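Julteleo Sleep Research Group – Minutes of the Protocol Meeting
Held 4 August 2019, Halwood building, second floor
Chair: Triin Org

1. Minutes of the previous meeting
Accepted with one correction. Under item 4, "melatonin arm" should read "valerian arm".

2. Enrollment
65 participants have signed consent. Of these, 23 have finished the two-week baseline diary. Three withdrew before baseline, all citing shift changes at work. The target for the end of November stands.

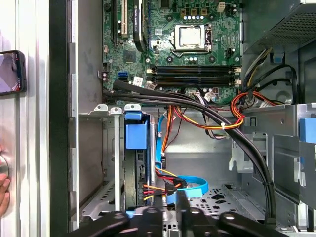

Open tower, with processor socket and memory slots

3. Valerian capsules
The Pētersons batch arrived with a certificate of analysis but no dissolution data. The chair will request the data in writing. No capsules are to be released to the pharmacy until it is received. The matching placebo has a weaker smell than the active capsule – the group discussed adding a trace of extract to the bottle liner. Deferred to the next meeting.

4. Sleep diaries
Paper diaries continue. Entries for "time to fall asleep" are often rounded to the half hour.

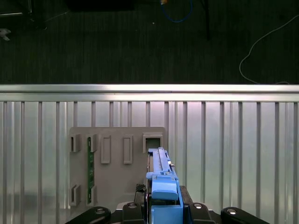 It was agreed to leave the wording of the question alone, as a change now would split the baseline data. Rounding will be noted in the analysis plan.

5. Exclusion criteria
The Zakley site asked whether chamomile tea counts as a herbal product. Agreed: one cup a day is allowed if recorded, more than one is an exclusion. Kava in any form remains an exclusion. Liver enzymes to be checked at weeks 0 and 5. 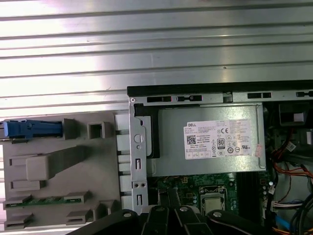 Chassis on its side next to ribbed metal, front bezel at left

6. Adverse events
Two reports of vivid dreams and one of mild stomach upset. All graded mild. No unblinding requested.

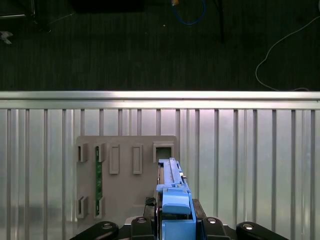
Blue gripper and grey panel

7. Other business
Revised consent form (version 3) to be circulated before the next meeting. Date to be set by email.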